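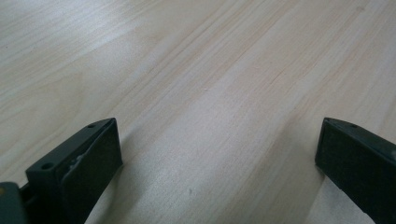
*Figure 1. Pale work surface, close view, grain running on the diagonal.*

**Trekley workroom surfaces: progress report**
Reporting date: 16 February 2026
Grant holder: Trekley
Funder: Kudance

## 1. Status

The work is on schedule for the surface package and behind schedule for the edge package. Stripping and sanding of the bench tops is finished. Finishing is complete in the front room and has started in the back room. Edge repair has been held up by the supply problem described in section 4. No change to the total grant is requested. One change between budget lines is requested in section 6.

## 2. Scope as agreed

The grant covers 16 bench tops in 2 rooms at the Rivadeneyra building. The tops are 600 mm deep. Each is to be stripped, sanded, refinished and returned to the same base frame. Bases, drawers and wall fixings are outside the scope, apart from brackets that have to come off to free a top.

The specification calls for a clear finish with a low sheen, no stain and no filler on the upper face. The grain has to stay readable. This was a condition of the award, and finish samples were approved on that basis before any coating was bought.

## 3. Work completed

### 3.1 Stripping

The old coating was removed by scraper and sander. Chemical stripper was tried on one top and dropped. It raised the grain and left a residue along the back edge that needed a second pass. The scraper takes longer per top but leaves less sanding.

Two tops had a second, older coating under the first. It was harder and came off in flakes. Both were stripped in full.

### 3.2 Sanding

All sanding followed the grain. Final grit is the same on every top. Dust extraction was run throughout, and the floor was cleaned before each coating day.

### 3.3 Finish

The clear coat was applied by roller and laid off with a brush. The surface in Figure 1 is a light, creamy blond, with long soft streaks of warmer beige and faint pinkish tan between paler bands. The sheen is a subtle satin. Reflection across the surface is uneven, with a washed-out zone toward the upper left, so sheen should not be graded from this figure. Grading is done with the meter, at fixed points on each top, with the window blinds down.

Meter readings in the front room are inside the agreed band on all tops but one. That top reads high at the end nearest the door. It will be rubbed back and given one more coat at the same time as the last back room top.

Color match between neighboring tops is acceptable. Natural variation in the wood was accepted in the specification and has not been corrected.

## 4. Delays

The edge strip was ordered from Clornau to match the approved sample. The first delivery was the wrong thickness and was returned. The replacement has been confirmed in writing but has not reached the site. Edge repair cannot start without it. Tops already finished on the upper face are stored flat, face up, with spacers between them and a clean sheet over the stack.

Humidity in the back room was above the limit on the coating data sheet during the first planned coating period. Coating was put off until the reading came down. A dehumidifier has been placed in the room and is emptied at the start and end of each working day. Readings are kept in the site log.

## 5. Quality checks

Each top is checked three times: after stripping, after final sanding and after the last coat has cured. The check after final sanding is done with a lamp held low at one side, along the grain and then across it. Scratches that show only across the grain are marked in pencil and sanded out before coating.

Defects logged so far:

- swirl marks from the sander, front room, corrected
- dust in the second coat, front room, corrected
- high sheen reading, front room, open
- old screw hole opened up during bracket removal, back room, underside only, no repair planned

Flatness has been checked with a straightedge on every top in the front room. All are within tolerance. Back room tops will be checked after they are fixed to their frames.

## 6. Budget

Spending on labor and abrasives is in line with the plan. The coating line is slightly under plan, as the second coat covered better than the supplier's sheet suggested.

The dehumidifier was not in the original budget. Its cost was $560, paid from the contingency line. We ask Kudance to approve moving the unspent part of the coating line into contingency, so that cover is restored before edge work begins. No other movement is proposed.

## 7. Next period

1. Finish coating in the back room.
2. Rub back and recoat the front room top with the high reading.
3. Receive and measure the edge strip before any is cut.
4. Fit edge strip to all tops, front room first.
5. Refit tops to frames and replace brackets.
6. Carry out final checks and issue the defect list.

The agreed end date is in July and is still achievable if the edge strip arrives in the confirmed thickness. If it is wrong a second time, we will ask for approval to use another supplier and will send a matched sample with the request.

## 8. Decisions needed from Kudance

- Approval of the budget movement in section 6.
- Confirmation that the final sheen report may be supplied as a table of readings, with no photographs attached.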